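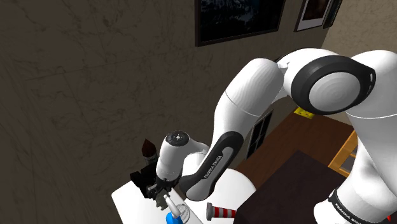

Figure 1. Computer rendering of a white FRANKA EMIKA arm, gripper down, over a white tabletop.

Standby Electricity Use in the Stavcombe Teaching Building
Abena Amoah
Submitted June 18, 2021

1. Purpose

The project measured how much electricity the Stavcombe building draws when no classes are scheduled. Monthly bills give a single total for the site and do not separate occupied hours from nights and weekends. Our question was whether the overnight load changed between the two wings, Coltareo and Ankrah, and which circuits accounted for it.

2. Method

Clamp meters were fitted to the main feed of each wing in January and read by a Cistmont logger at fixed intervals. Readings taken between the evening lockup and the morning opening were classed as standby. Heating is gas-fired and was left out, but the circulation pumps are electric and were included. Two nights were dropped from both series after the logger lost its clock setting.

3. Results

Standby use over the logging period was 2183 kWh in Coltareo and 2292 kWh in Ankrah. The wings have nearly the same floor area, so the totals were compared directly. In both, the load fell sharply after lockup and then stayed flat until the pumps started before opening — there was no gradual decline that would suggest equipment timing out during the night.

Corridor lighting was the largest single item in Ankrah, where the motion sensors are set to a long delay. In Coltareo the vending machines and network cabinets made up most of the remainder.

4. Limitations

Clamp meters measure current only. Power was calculated using an assumed power factor, and this affects the pump circuits more than the lighting. The socket circuits could not be separated by room, so plug loads are reported as one figure per wing in Appendix B.

5. Further work

The sensor delay in Ankrah should be shortened and the measurement repeated under winter conditions.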